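5/3/20, Ketulberg, bench notes, categorization task

Reran the forced-choice set against the graded set. Same stimuli in both, 24 gray patches between the two anchors, order shuffled per block. In the forced set the rater has to say "light" or "dark". In the graded set they place a slider and can leave it anywhere.

Total trials after exclusions: 2,070. Dropped one block of 40 where Pejman had the response keys swapped. Raw file kept in the Clorkik folder, don't overwrite it.

Observations:

- Response times in the forced set peak at the middle patches, as expected. The slider set is flatter but not flat.
- Several raters used the slider as a two-way switch anyway. Ends only, almost nothing between. Agnes reads this as a preference for closure. I think it may just be the slider: the handle snaps near the ends on the old build.
- Asked afterward whether they minded the unclear patches, the same raters said no. Self-report and behavior don't line up. Pouran wants to call this the main result. Too early.

Open problem is the word "tolerance". In the Hedlund draft we use it for two things: being willing to leave a judgment open, and not being bothered while it is open. A person could have the first without the second. The questionnaire only asks about the second. The slider, at best, measures the first.

Tormod's objection, noted so I don't lose it: leaving the slider in the middle is also a category. A rater who parks at center every time has made a third box and put everything in it. Checked for this. Two raters do it. I have no rule for them yet and won't invent one after seeing the data.

To do: fix the snap, split the "tolerance" items, ask Maj-Britt for the February version of the consent sheet. Rerun forced set first.
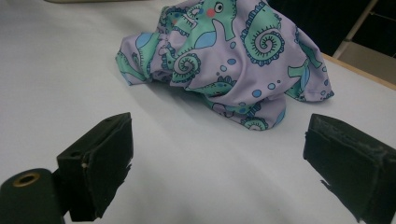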